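Speaker notes, Oct 14, 2025
Planning and perception in one loop
Chutima Siriwan, Rerumum

Good morning, and thank you to the Turnov group for inviting me. Please keep your questions for the end, I have 15 minutes and 14 slides. (Wait for the projector.)

All results today come from simulation. I start with the wrist view, this is the main input to our pose estimator, Semwal.
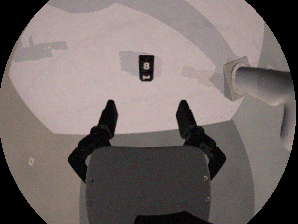

PART 1: PERCEPTION

Look at the black block with the 8 on it. It is small in this view, and the shadows on the table are much bigger. Our first version in September made a segmentation by brightness, and it often took a shadow for an object. Now we render every training view with different lights. Say slowly: the estimator gives a pose and also a confidence. The planner needs both.

Next slide. The planner makes the approach in two stages – first a pose over the object, then a straight line down. Between the stages we ask the estimator again. If the new pose differs by more than 7 mm, we plan again. 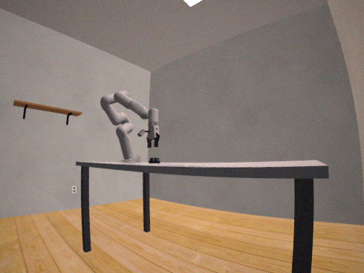
Side view: gripper pointing down, with clear space over the object.

Mention that we ran 111 trials with this setting, and the logs are in the Trullthorpe repository. Do not go into the solver here, there is a backup slide.

The second outside view is for debugging only. The policy never receives it. I use it to compare the gripper position with the block when the numbers look strange.
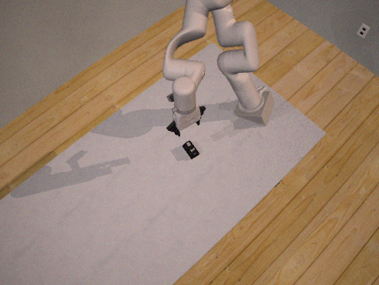

PART 2: CONTROL

Explain the speed limit near the table first, then the force threshold. Show the plot of joint velocities. If there is time, show the replay tool also.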